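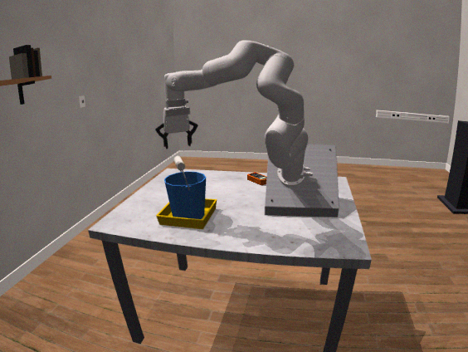 Open day at Prekine, 16th March

I am writing this in the train, so please forgive the mistakes. I had wanted to see the robot lab at Prekine since November, when I missed the last open day because of a cold. This time I took a day off from work and arrived so early that the doors were still closed.

The group I joined had eight visitors. We started in the simulation room, and to my surprise we stayed there for most of the morning. I had expected to see metal and cables, but at Prekine every task is first tried on the screen, in a program they call Tirner. The task of the day was simple to say: take the tool by its white handle and lift it out of the blue bucket.

Our guide explained that the tool never leans the same way. Before each attempt the program changes its angle a little. They had prepared 800 such starts for us, and the arm had to manage with all of them. I asked why the gripper opens so wide above such a thick handle. She said it forgives small errors in position, but if the fingers come down too wide they can touch the bucket. After this answer I watched only the fingers.

Two visitors were allowed to move the arm themselves with a small controller. I was one of them! I was very bad. The wrist turned when I wanted to go down, and I pushed the bucket against the wall of the yellow tray. A boy after me did it on his first try.

After lunch there was a talk about Nnaji, their next project, but I understood maybe half of it. The speaker was fast and the slides had small letters.

If you want to go, you must register on their page, and bring a warm sweater for the lecture hall. The coffee is free. I will try to go again in the autumn and practice with a game controller before.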